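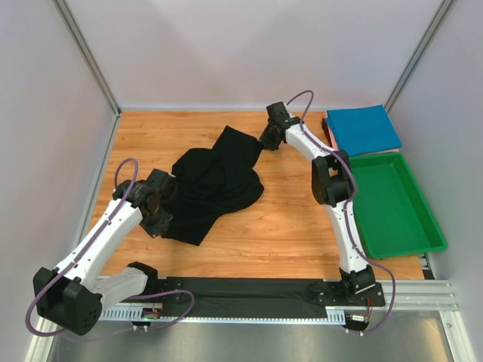
**Carola Rathjen**

# Mesa de preparación textil Neves con cerramiento de tres lados

2018-04-05

El servicio de ropa del centro Clestus solicitó la evaluación de la mesa Neves, distribuida por Zustden, antes de autorizar la renovación del mobiliario de la sala de preparación. El modelo se utilizó durante cuatro semanas en tareas ordinarias: extendido, revisión, doblado y separación de prendas destinadas a reparación. Este informe recoge las observaciones del periodo de uso y la recomendación de compra.

## Superficie

El tablero es de madera, de tono pardo anaranjado, con una veta horizontal larga y bastante marcada. En las prendas oscuras el contraste resulta favorable: una pieza negra y mate, incluso arrugada y amontonada en el centro, se distingue del fondo sin dificultad y sus pliegues se aprecian en las zonas donde recogen la luz. Con tejidos de color teja o tostado el resultado es menos satisfactorio, y la revisión de costuras exige colocar debajo un paño claro.

La anchura útil de 148 cm permite extender una camisa con las mangas abiertas. Para sábanas y cortinas es insuficiente, aunque el fabricante tampoco las incluye entre los usos previstos. El tejido de punto se desliza bien sobre el tablero; los forros satinados se desplazan en exceso, sobre todo al hacer el segundo doblez.

## Cerramiento

Las paredes blancas, situadas al fondo y a ambos lados, evitan que las prendas caigan por detrás de la mesa, inconveniente habitual en el modelo Zivberg que se venía empleando. Las juntas entre paredes quedan cubiertas por perfiles metálicos delgados en las esquinas. Durante la prueba los perfiles no se aflojaron, si bien la pelusa se acumula junto a ellos y conviene retirarla con un pincel al término de cada turno.

El color de las paredes favorece la iluminación del tablero. También hace visible cualquier roce: a los pocos días aparecieron marcas en el lateral izquierdo, que se eliminaron con agua y jabón neutro. Igor Tóth, responsable del turno de tarde, señaló que los laterales dificultan el trabajo de dos personas en la misma mesa —observación que compartimos— y propuso que el fabricante ofreciera al menos uno desmontable.

## Montaje y documentación

El montaje requirió 2 operarios. Las instrucciones constan de 18 páginas y están redactadas con claridad, salvo el apartado dedicado a la nivelación, que remite a una figura inexistente. Kvido Šimek solicitó a Zustden la hoja corregida y la recibió durante el mes de abril, con la mesa ya instalada. No se entregó tornillería de repuesto.

## Valoración

| Aspecto | Valoración |
|---|---|
| Visibilidad de prendas oscuras | Muy buena |
| Visibilidad de prendas de tono cálido | Suficiente |
| Contención de las prendas | Muy buena |
| Limpieza de paredes y esquinas | Aceptable |
| Uso simultáneo por varias personas | Deficiente |
| Documentación | Mejorable |

Se recomienda la adquisición de la mesa Neves para los puestos individuales de revisión y doblado de ropa pequeña. Para ropa plana de gran formato se mantendrán las mesas abiertas existentes. La compra quedará condicionada a que el proveedor incluya la hoja de nivelación corregida y un juego de tornillos de repuesto por unidad.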